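31st December

Transfer bench, comedy shorts for the Fumonstead matinee. Reel 2 of the Birkano two-reeler rescanned after cleaning. Warp at the head is reduced but still pulls focus for the first 219 frames. Left the gate pressure at 8. Splice before the pie fight holds. 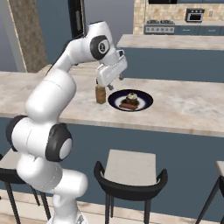

Sound track on the Plaltent print runs about two frames late against picture. Shifted it in the session file and left the scan untouched. Hum under the dialogue filtered lightly; a stronger setting dulled the slaps.

Still open: the Sperling title card has a tear through the lower line. Compare with the October scan before retouching. Reel 9 not started.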